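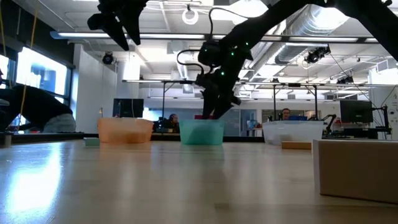
*Figure 1. The sorting table with the orange, teal and clear bins in a row, and the cardboard box at the front right.*

# A Place for the Small Things: Sorting Loose Blocks by Bin Color

Project report by Xuelian Wei and Haiyan Xia
Sostmont, 18/10/2026

## How we got started

When we were first asked to choose a project for the term, we both had grand ideas. Haiyan wanted to redesign the whole supply room at Sostmont, shelves and all, and I (Xuelian) wanted to write something about why people never put things back where they found them. We talked about it over a very long lunch and ended up with something much smaller that has a little of both ideas in it: how should a shared table be laid out so that people can sort a mixed box of small blocks into bins without having to stop and think?

The blocks come from the building sets that the younger classes share. There are two sets, and they are called Jin and Ukis after the names printed on the old lids. Each set is supposed to hold 2000 pieces. Over the years they have been poured together, borrowed, loaned to our sister school in Bilmont, returned in grocery bags and poured together again. Our teacher handed us a cardboard box of the mixture in September and wished us luck, and we remember thinking it would take one afternoon. It did not take one afternoon!

## What we used

We kept the equipment simple, partly because we had very little money to spend and partly because we wanted other classes to be able to copy us. We used a light wooden table, a cardboard box for the unsorted pieces, and plastic bins in three colors: orange, teal and a frosted clear. The bins are see-through enough that you get a sense of whether there is anything in them, and this turned out to matter more to people than we had guessed. Several of our sorters told us they liked being able to check a bin from the side.

The bins are not all the same size. The clear one is the widest, and its rim stands slightly higher than the others. The teal one is a bit smaller than the orange one. We thought about buying a matching set, but real classrooms hardly ever have matching sets, and we decided to work with what was in the closet.

The table has a glossy finish. It is lovely to look at and wipes clean in no time, but under the ceiling lights it throws back a lot of glare, and there is a bright patch toward the left that gave us some trouble, as we will get to below.

## The layouts we tried

Our first layout had the bins in a triangle, with the cardboard box in the middle. It looked friendly, like a board game waiting for its players, and we were quite proud of it. The trouble was that the bin at the back was hard to reach over the box, and our shorter sorters kept tossing pieces at it. Quite a few pieces ended up on the floor, and Haiyan spent most of that session under the table.

For the second layout we lined the bins up along the far edge. This was tidy, but now the reach was long for everybody, and people began making little private piles in front of themselves to save themselves the stretch. Once the piles existed, they never really went away. One boy had built a whole tower by the time we noticed.

The third layout is the one in Figure 1, and it is the one we kept. The bins stand in a row across the middle of the table, with orange on the left, teal next and the clear bin on the right. The box sits at the near right corner, close to the sorter, and the whole front of the table is left for setting down a piece while you make up your mind. We had expected that open space to turn into another home for private piles, but with the bins so close there was less temptation.

## Running the sessions

Each sorter got the same short instructions. Wooden pieces go in the clear bin, painted pieces in pale colors go in the orange bin, and anything cracked, sticky or puzzling goes in the teal bin so that we can look at it later. We read the instructions out loud once and then left people alone, though we did answer questions if they asked.

We had 22 sorters in all, most of them from our own grade and a few from the younger classes who were curious about what we were up to. At the end of every session we emptied the bins, checked each piece against the rule and wrote down the ones that had gone astray. Over the whole project we recorded 286 misplaced pieces, and we went through every one of them at Haiyan's kitchen table with a pot of tea and her grandmother's good lamp.

## What we noticed

The biggest group of mistakes had to do with the palest blocks. The mint-gray ones look nearly white in strong light, and when one of them was lying in the bright patch on the left side of the table, sorters would sometimes pick it up, frown at it and drop it in the puzzling bin. Moving to the shadier end of the room helped, and so did simply telling people that pale green counts as a color.

The tan blocks gave hardly any trouble. They stand out well enough next to the clear bin, even though they are not so different in color from the table itself, and people seemed to take to the idea of wood going into the big bin on the right.

We also learned something about the box. A tall box close to the sorter's hand is comfortable at first, but as it empties you have to reach deeper and deeper, and people slow down. Tipping a few handfuls out onto the table kept the pace up nicely. We wish we had thought of it in the first week.

## What we would change

We would put a plain cloth or a sheet of matte paper under the work area to take care of the glare. We would also label the bins with a word and a small drawing, because the youngest sorters asked us the same question about the teal bin many times over, and very sweetly, and we did run out of new ways to answer it.

Haiyan would still like to redesign the supply room. The Bilmont students have asked to borrow our layout for their own box of mixed pieces, and we have promised to send them a copy of this report along with the Ukis lid, which has been theirs all along.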